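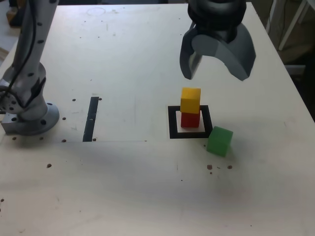 Reynaldo Ocampo says the overhang should be measured from the lower cube's left edge, every time, and that if I keep eyeballing it he is going to stop reading these pages. Fair enough. From today it goes in the table at the back with a sign in front of it, minus for left, plus for right.

12 September 2019, Gostley room, Zililura blocks

Really good session. I went in to settle two things, whether the black square is any use as a target and whether the three colors hold up under the room light, and I came out with a decent answer on the first and a lot to chew on for the second!

The square first. I love it. In August we had pencil marks and every argument about where the stack was meant to be ended with two people bent over the table with their noses almost on it. Thick black tape with white inside is visible from anywhere you'd care to stand. You can also judge how crooked the red cube is by the strips of white on either side of it, which I hadn't planned on and will now pretend I did. Tape is the wide Trostton roll from the second drawer. Corners overlap, don't miter them, I wasted a good stretch of the morning on one mitered corner that wouldn't lie flat.

Did 41 stacks, yellow on red, green kept outside the square as the spare. Offsets are in the table at the back. Left overhangs outnumber right ones by a lot and I don't know if that's the cubes or the surface. The Pacheco tabletop has a seam in it and all those little holes, and I'd like to put a level across both sides of the seam before saying anything clever. Wiped it down with a dry cloth at the start. Should do it again halfway through next time, specks get onto everything.

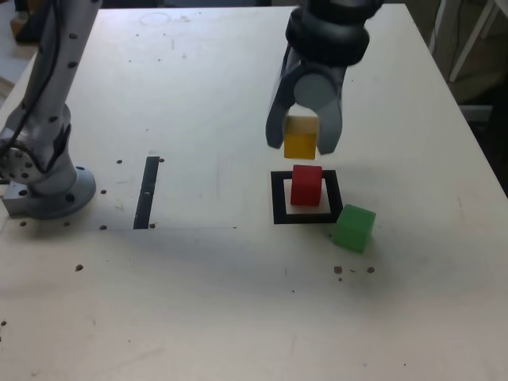 Yellow over red, red inside the tape, green out to the right.

Colors now. Took the light meter around with the overhead lights on and the blind up. Got 2,343 lux at the square, 1,190 at the front of the table. Blind down, the square reads 1,166. So the blind is worth half the light at the one spot we care about, and we have been raising and lowering it all summer depending on who was hot. Nobody touches the blind from now on without writing it here -- me included.

Red is the easy one. It looks red in everything, crimson in some light and brighter in other light, but you'd never call it anything else. Yellow is where it gets interesting. The top face goes very pale when the light is on it and the lower part of the front heads toward orange, so if you ask two people to match it against the paint chips you get two chips. I tried it on myself twice, before and after coffee, and got two chips as well.

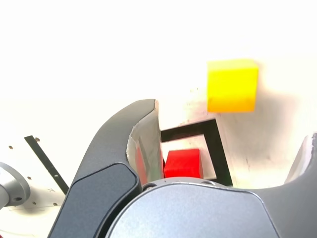
What I want to try is picking the chip from the front face only, at half height, and ignoring the top completely. It's a bit of a fudge but it's a fudge everyone can repeat. Same rule for red and green so we don't end up with three rules.

Green I haven't made my mind up about. It looks lighter or darker depending on how it's turned, more so than the other two, and with the white so close by I'm not sure a chip match means much. Reynaldo thinks we should match it on a gray card, away from the square. Happy to do that, the gray card is in the folder with the August sheets. I think.

To do:
Level across the seam, both directions.
Redo the offsets with red and yellow swapped, same number of stacks.
Chip match, front face at half height, blind down.
Order another roll of the Trostton, what's left won't do a second square.
Ask whether a second square is allowed on that table at all. I'd put it further forward, to see if the left overhangs follow us there.

Meter is back in its case, battery showing one bar.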